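Ondbridge Open Day Recordings – README

Hand-held gripper demonstrations recorded during the open day, phone and cable task

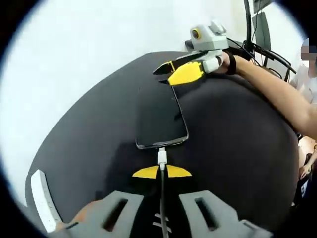
Phone on the round table, cable plugged in, two grippers at work.

Status: released, version 4
Contact: Tiina Niskanen (data), Darcy Ruddock (hardware and calibration)
Release date of this version: February 3, 2020

Summary

This directory holds the recordings made at the Ondbridge open day in October. Visitors used a pair of hand-held grippers to carry out short tabletop tasks, with a member of staff on the other side of the table when the task needed it. Each gripper carries its own camera. There was no robot arm in the demonstration area; arm trials on the same tasks were run later and are stored separately under the name Harms.

The set contains 1,536 episodes. An episode is one attempt at one task, from the start tone to the moment the operator says "done" or the session lead stops the recording. Failed attempts are kept and labeled.

Tasks

phone_cable: The phone lies flat on the table. One gripper works at the cable end and the other steadies the phone. Variants are plug, unplug, and unplug then replug.
phone_rotate: Turn the phone to face the other side of the table without lifting it. The cable may be attached or not; see the field cable_state.
cable_route: Lay the cable along a marked path. Small subset, mostly staff.
free: Anything the visitor wanted to try. No success label.

Start positions were not fixed. The session lead put the phone down by hand and was told to vary the angle. Eino Saarinen did this for the morning sessions and Teemu Mäkelä for the afternoon, and the two have visibly different habits: the morning starts cluster near the middle of the table, the afternoon starts are spread wider. If you split by time of day you are also splitting by start position.

Collection

Visitors came in groups. Each got a short briefing, one practice attempt (not recorded) and then up to four recorded attempts. Operators could stand or sit. Wrist straps were mandatory from the first session on, after a drop during setup the evening before.

The grippers are tethered. Power and data cables run to a stand beside the table, and they enter the view in many episodes. We did not mask them.

The tabletop is black and matte. The phone is also black, so contrast between the two is poor and depends mostly on reflections along the phone's edges. This was a poor choice for a public demonstration and a fairly useful one for testing. Models trained on the earlier Jultetti recordings, which used a light table, lost track of the phone often enough that we stopped reporting a combined score.

Directory layout

episodes/ one folder per episode, named by session and running number
calibration/ lens and hand-eye files, one set per gripper per day
labels/ episodes.csv, operators.csv, exclusions.csv
tools/ reader, viewer and the face blurring script

Each episode folder has two video files (left, right), a pose track, a jaw opening track and meta.json. Timestamps are in milliseconds from the start tone. The two videos share a clock. The jaw track has its own clock and is aligned in post; use the offset in meta.json and do not assume zero.

Fields in episodes.csv

episode_id: string
task: one of the four names above
variant: string, empty for free
cable_state: attached, detached, unknown
operator_id: random number, not linked to the sign-in sheet
operator_type: visitor, staff
outcome: success, failure, aborted, none
note: free text, often empty, sometimes in Finnish

Outcome was labeled from video by Joni Sjöberg and checked by a second person. For plug, success means the connector is fully seated when the gripper lets go. Where the view was blocked at that moment, the label is failure. We know this undercounts successes.

Privacy

Participants signed a consent form before recording. Faces are blurred in every video. Hands and forearms are not. The audio track was removed after labeling. To have an episode withdrawn, write to Tiina Niskanen with the session time; the episode goes into exclusions.csv and is removed from the next version.

Known problems

– The lens is very wide and the image circle does not fill the sensor, so the corners are dark. Crop or mask before computing image statistics.
– Pose drifts in episodes longer than 2,000 frames. Most of these are in free.
– In session 4 the left and right video files are swapped. The pose tracks are correct. Fixed in tools/reader, not fixed on disk.
– Bystanders seated by the table are sometimes in view and may move during the attempt.
– The calibration for the right gripper was redone at lunch. Use the file with the suffix _b for all afternoon sessions.

Suggested split

We use 1,000 episodes for training and keep the rest for validation and test, split by operator. The lists are in labels/. A random split by episode puts the same visitor on both sides and gives scores that are too high.

Changes

v4: outcome labels rechecked for phone_cable, exclusions updated
v3: blurring rerun with a larger margin
v2: jaw offsets added
v1: internal release to Brerkia only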